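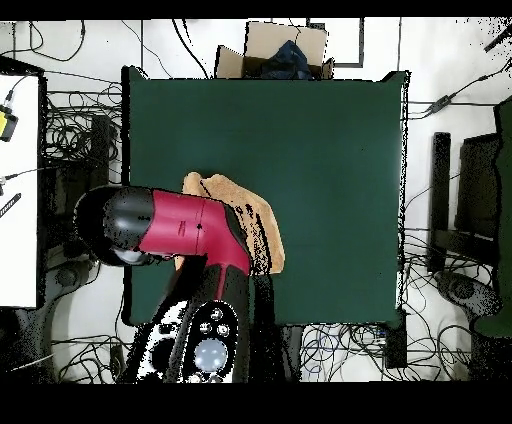
About Cirkeck

Cirkeck writes the software that sits between a robot's camera and its arm. We don't build robots. We tried once, one May, and still have the invoice.

Our main product is Trerska, a planner. You tell it what should end up where, and it works out how the arm gets there without elbowing the furniture. Kiss is the perception side: it takes in depth and colour and decides where one thing stops and the next begins. Towels remain its least favourite subject, and hair dryers aren't far behind – all curve and shine, with a handle where you'd rather there wasn't one.

We work in one large room in Skedwood with 5 desks' worth of people and 10 desks' worth of cable. Every release has to get through 1,000 simulated runs and then 100 on a real arm, and the second lot takes up most of our week.

Our customers are mostly labs and small manufacturers who have an arm already and would like it to do more. Logs, replay tools and the list of known faults come with every licence. The list is long, but it is searchable.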